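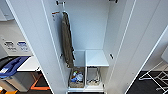

About us

Hi! I run Stutstead, and I still write most of the pages on this site myself, so if this one wanders a bit, blame me. We're a small software shop. We write the part of a robot that decides where its hand should go next, and then the part that checks whether the hand got there. We don't build arms, we don't build grippers, and we don't sell you a robot. If you already have one and it's a bit hopeless around clothes, closets and bins, you're the kind of person we like hearing from.

How it started

I spent years writing motion planners for machines that moved rigid boxes between fixed places, and I was good at it, and I was bored silly. A box is a lovely thing to plan for. You measure it once and it stays measured. Then one evening I was putting my own laundry away and caught myself thinking about how I'd write down what my left hand was doing while my right hand held the hanger, and I couldn't do it. I stood there with a shirt for far too long. That shirt is more or less why there's a company.

The name comes from the road I lived on at the time. I wanted something cleverer, but the form had a blank in it and I was hungry.

There were two of us for the first stretch, in a room with one good chair. We took on any job that involved soft things or cluttered spaces, and we turned down a couple of well-paid ones that involved boxes. I'm still not sure about one of those. Anyway, we made it, and we have a proper workspace now and more than one good chair.

What we make

We have 3 pieces of software, and you can use them together or pick one.

Hastia is the planner, and it's the oldest. It takes a model of the space and a goal ("get this onto the rail," "reach the bin at the back of the lower shelf") and works out a path for the arm. The thing we care about most is doors. Doors are awful! A cabinet door that's open all the way is one problem, a door that's open two-thirds of the way is a completely different one, and a lot of planners treat the door as wherever it was when somebody last mapped the room. Hastia keeps the hinge in the model, so the door is allowed to be wrong and get corrected while the arm is on its way. It also plans for the wrist and whatever the wrist is carrying as one shape, which sounds obvious until you watch a long sleeve catch on a shelf edge.

Cimosar is the perception side. It reads the camera on the wrist and the camera up top and tries to agree with itself about what's cloth, what's hanger and what's background. Edges are where it earns its keep. When the wrist gets close to a garment, most of the picture is just fabric, and the useful bit is a thin strip where the cloth ends and something harder begins. We put a lot of our effort into that strip. Piping, stripes and hems are tricky, as a bright stripe on a dark sleeve looks an awful lot like an edge if you're a computer and you're in a hurry. We have a whole folder of tests with striped sportswear in it and I'm fonder of that folder than I should be.

The third piece doesn't have a nice name. We call it the logger, and customers call it the logger too. It records what the arm was told, what it did, what the cameras saw and which version of everything was running, all on one clock. Then it lets you scrub back through a run and ask why. I'd say half the people who come to us for Hastia end up staying for the logger. If you've ever tried to line up three files with three different ideas of what time it is, you'll understand.
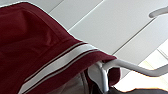

How we work day to day

We keep a cabinet, some hangers, an ironing board and a pile of household stuff, and we run our own code on them before anybody else has to. Every change to the planner goes through simulation first, 3,000 short episodes overnight, and if the numbers look fine in the morning it moves to the real arm. If they don't, we get coffee and read logs. The mornings are mostly quiet and I like them a lot.

Simulation is great for finding silly mistakes (an elbow through a wall, a gripper that opens when it ought to close) and pretty bad at cloth. Ours has a cloth model and it's okay. It'll give you a drape that looks right from across the room, and then you bring the wrist camera in close and the folds just aren't the ones a real jacket makes. So the last stretch always happens on hardware, slowly, with somebody sitting next to the stop button. We take turns, me included.

When we test on the cabinet, the set is 1,000 recorded attempts per release, spread over hanging, reaching and putting back. We score each one by hand. Yes, by hand! We've tried automatic scoring several times and keep the automatic score alongside ours, and they agree a lot of the time, but the disagreements are where all the interesting bugs live. A garment that's on the hanger but only by one shoulder will pass most automatic checks. Your mother would not pass it.

We also write everything up, including the stuff that flopped. There's a page in our internal notes called "Ideas we keep having," and each one has a short paragraph on what happened the last time somebody tried it. Mine is about planning with the gripper camera alone. I've had that idea four times.

The wrist camera, a bit more

I get asked about this enough that I may as well put it here. The camera near the gripper is close to everything that matters, and that's both the joy of it and the headache. Exposure swings all over the place as the wrist turns. Point it into an open cabinet and you get soft, even white; turn it toward the room and one side of the picture blows out while the other goes to mud. On top of that, a good chunk of the view is always the gripper itself. 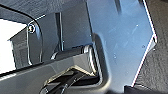
Cimosar keeps a mask of the hand's own parts and updates it as the fingers and joints move, so a shiny plate doesn't get mistaken for a hanger and a finger doesn't get mistaken for a shelf. We used to do this with one fixed mask, drawn by hand for each gripper, and it worked right up until someone tightened a bracket and everything shifted by a hair. Now the mask comes from the joint readings plus a short calibration that you run when you start up. You move the fingers open, closed, open again, and give it a plain background, and it sorts out the rest. Reflections are still a nuisance. Bare metal picks up whatever's near it, so with a red sweater in front of you, you can get a faintly red gripper, and the software has to be talked out of believing in it. We've made good progress there and there's more to do.

Who we work with

Mostly labs and small companies building robots for homes, laundries and care settings. We do best with teams of a size where the person who reports the bug is the person who was standing there when it happened. Our longest-running partner is Sjöberg, who make arms and were patient enough to let us rewrite the same interface twice. A lot of what's good about Hastia's wrist handling came out of long calls with their engineers, usually with one of us holding a coat hanger up to the webcam.

We don't do work where the robot is meant to run around people with no way to stop it, and we don't do weapons. That's about as long as our policy gets.

What it's like here

We're still small and I'd like to stay smallish. People here tend to come from odd directions: controls, graphics, a bit of theater lighting (very handy for the exposure problem, as you can imagine). Everyone writes code and everyone spends time with the hardware, including folks who swore at the interview that they were purely software people. Lunch is at noon and we do stop for it. Code reviews are friendly and picky. We use plain words in our documentation, and if you use "leverage" as a verb somebody will change it when you're not looking.

We pay for 2 conference trips a year for each person and ask for a short write-up when you get back, which can be as rude as you like provided it stays in the building.

What's coming

Hastia's next release is planned for April. The big change is two-handed planning, where one arm holds the hanger steady while the other works the shoulder of the garment around it. I've wanted this since the night with the shirt. It runs in simulation now, and on the real arms it runs at a speed I'd call thoughtful. We're also opening up the logger's file format so you can read your own recordings without our tools, something people have been asking for very politely for ages.

Get in touch

If you've got a robot and a closet, write to us through the contact form and tell us what goes wrong. A recording helps more than a description, and a messy recording is fine. I read the form myself first thing in the morning, usually before 9, and you'll get an answer from a person who has worked on the code. If you'd like to visit, say so in the message and we'll find a time. Bring a jacket you don't mind us borrowing for an hour.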